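# What Is a Batting Average, Anyway?

OK so batting average. Three little numbers after a dot. You see them on the scoreboard, on the backs of cards, on TV when a player walks up to the plate.
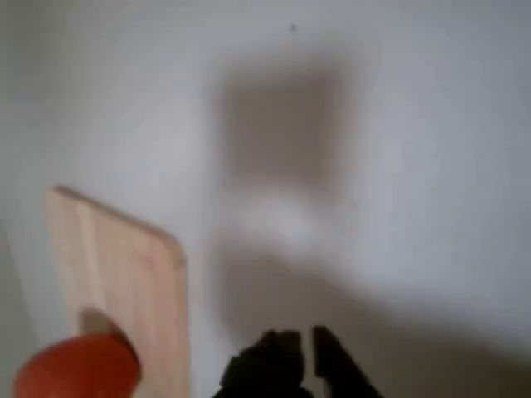 They look like .251 or .300 or whatever. People say "two fifty-one" and "three hundred." No "point" in front. Just how baseball people talk.

Let's do it quick, game starts soon.

## The short answer

Hits divided by at-bats. Done!

OK, longer answer. Say you come up to bat 4 times and get 1 hit. That's 1 divided by 4. Grab a calculator. You get 0.25. Baseball always uses three numbers after the dot, so stick a zero on the end. Drop the zero in front too. Now it's .250.

Try another. 12 at-bats, 3 hits. Punch it in. Same thing! .250 again. Different player, different number of tries, same average. That's what an average is for. You can compare a kid who played all summer with a kid who joined the team late. (Careful though. More on that in a minute.)

## What counts as a hit?

You hit the ball and make it safely to base. Single, double, triple, home run. All of them count as one hit. A home run isn't worth four hits here, even though it feels like it shoud be.

Not a hit:

- You reach base becuase a fielder dropped an easy one. That's an error.
- You ground the ball and they throw out somebody else while you get to first. Fielder's choice.
- The pitcher walks you.

The person who decides between a hit and an error is the official scorer. Sometimes people argue about it. A lot.

## What counts as an at-bat?

Tricky part. Not every trip to the plate is an at-bat! Weird, I know.

A trip to the plate is called a plate appearance. Most of those are at-bats too. But some get left out:

- Walks
- Getting hit by a pitch (ouch)
- Sacrifice bunts, where you're out but a runner moves up
- Sacrifice flies, where you fly out and a runner scores

So let's say Nyokabi Mwakalinga plays second base for the Koscombe team. Saturday's game she comes up five times. Single. Walk. Strikeout. Double. Fly out to left, nobody on.

Five trips. Take away the walk. Four at-bats. Two hits. 2 divided by 4 = .500 for the day. Really good day!

Would she keep that up all year? Nope. No major leaguer hits .500 for a whole season. Pitchers are too good.

## So what's good?

In the big leagues, .300 is great. That means 3 hits in every 10 at-bats. Think about that. A great hitter makes out 7 times out of 10! If you got 3 out of 10 on a spelling test your teacher would call home.

Somewhere near .250 is normal. Down around .200, the coach starts looking at the bench.

Kids' leagues are different. Averages can be way higher, or way lower. Don't worry if yours is funny looking.

## The careful part

Small numbers are jumpy. Your first at-bat of the season, you get a hit. Your average is 1.000. Perfect! Best hitter alive! Next time you strike out. Now it's .500. One at-bat and you lost half.

But by September, one strikeout hardly moves it. Say Oduor Mugo of the Jarnmont team has 131 at-bats and 39 hits. That's .298. He strikes out. 39 divided by 132 is .295. Tiny drop. Lots of at-bats make the number settle down.

That's why hitters in a cold streak for one week might be just fine. A playoff series is only a few games long. Great hitters have lousy ones all the time.

## What it leaves out

Walks, like I said. A player who walks a lot helps the team but batting average doesn't notice. There's another number for that, on-base percentage.

Power too. A single and a home run look the same. The number for that is slugging percentage. It counts bases. Single one, double two, triple three, homer four. Add up all those bases, divide by at-bats.

Fielding, running, throwing? Not in there at all.

## Try it yourself

Pick a player. Watch a game. Two columns on a piece of paper, one for at-bats, one for hits. Make a mark every time. At the end, hits divided by at-bats, round to three places.

If the fourth number after the dot is 5 or more, bump the third one up. So 0.2857 turns into .286.

Do it for a few games and add all the hits together first, then all the at-bats, then divide. Don't average the averages! Comes out wrong most of the time.

Next one is ERA, the pitcher number. Bring the calculator again.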